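Where Do Bubbles Come From?

by Tamara Skoryk
July 19, 2025

Have you ever opened a fizzy drink and had it go absolutely everywhere? I have. I did it on a coach on the way to Stumitton when I was nine, and the lady in front of me got most of it down her neck. (Sorry, lady.) I've wanted to know about bubbles ever since, so let's find out where they come from and what they're up to in there.

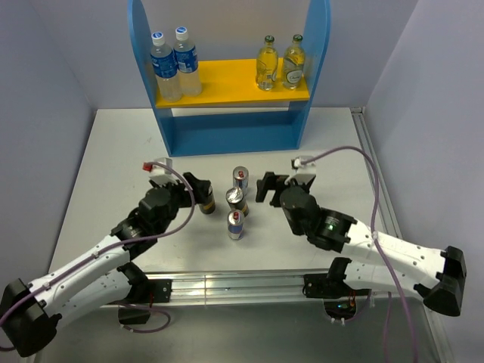
Reading time: 5 minutes

Let's start with a question. When you look at a bottle of lemonade with the lid on, where are the bubbles? Go and have a look if there's one in the kitchen. You'll probably see hardly any! The drink looks as still as tap water. Then you twist the cap, there's a big pssssht, and suddenly there are bubbles all over the place.

So were they hiding? Sort of, yes.

The hidden gas

The fizz in a fizzy drink is a gas called carbon dioxide. You know this gas already, as you're breathing a bit of it out right now. At the drinks factory they take cold, flat drink and push carbon dioxide into it, really hard. The gas dissolves, a bit like sugar does when you stir it into tea. You can't see the sugar any more but it's still in there, and you can taste it.

Gas is much fussier than sugar, though. It would love to get out again. The only thing keeping it in is pressure, and that means everything inside the bottle is being squashed. Give a sealed bottle of pop a squeeze and feel how hard it is. Now squeeze an opened one that's half empty. Much softer!

When you open the lid, the squashed gas at the top rushes out. That's your pssssht. Now there isn't enough push to keep the rest of the gas dissolved, so it starts gathering itself into bubbles and floating up to the top.

Why bubbles like scratches

My favourite bit is coming up. Bubbles find it very hard to start in the middle of a drink. They need a place to begin, and the best place is a tiny crack or a speck of dust with a little air trapped in it. Scientists call this a nucleation site (say it new-klee-AY-shun). I call it a bubble nursery.

Next time you have something fizzy in a clear glass, find one thin line of bubbles going up and up from the same spot. There's a nursery at the bottom of that line, far too small to see. My friend Kaisu Miettinen and I once spent a whole lunch at the Bilyk café watching one, and our chips went cold.

This is also why raisins are such fun. A raisin is covered in wrinkles, so it's one enormous bubble nursery. Drop one into fizzy water and it sinks, grows a coat of bubbles, floats up, loses the bubbles at the top and sinks again. Kaisu's class tried it with 16 raisins in a big jug and named the best dancer Gralorlow.

Bottles, cans and keeping the fizz in

A container for fizzy drink has a tough job, because it has to push back in every direction without bending or leaking. Round shapes are good at this. Flat sides bulge when you press on them from the inside, but a curved wall shares the push out evenly. Look at the dark can with the gold and black label standing by the shelf, and you'll see the shape I mean: a cylinder, the same all the way round.

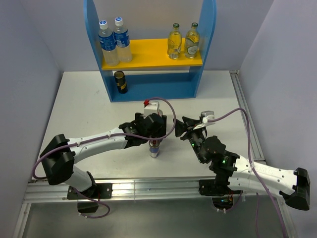

Fizz goes flat faster when it's warm. Cold liquid can hold on to much more carbon dioxide, and warm liquid lets it go. The lid matters too, as gas will sneak out through any gap you leave it. Up on the yellow shelf, the water bottles have white caps and the glass ones have green, and a cap screwed or pressed on tightly is what keeps a fizzy drink fizzy once the gas is in.

What about shaking?

Shaking mixes lots of teeny pockets of gas into the drink, and each one is a ready-made place for a bubble to grow. Open it straight away and they all swell up together, shoving the drink out in front of them. Leave it standing for a good while first and most of those pockets float back up to the top.

Try it yourself

You'll need a clear glass, some cold fizzy water, a few raisins and a grown-up who doesn't mind a wet table. Pour the water gently, drop in the raisins and wait. Then try a grape, a lentil and a bit of dry pasta. Which ones dance? Write down what you think will happen before you drop each one in, and no changing your answer afterwards!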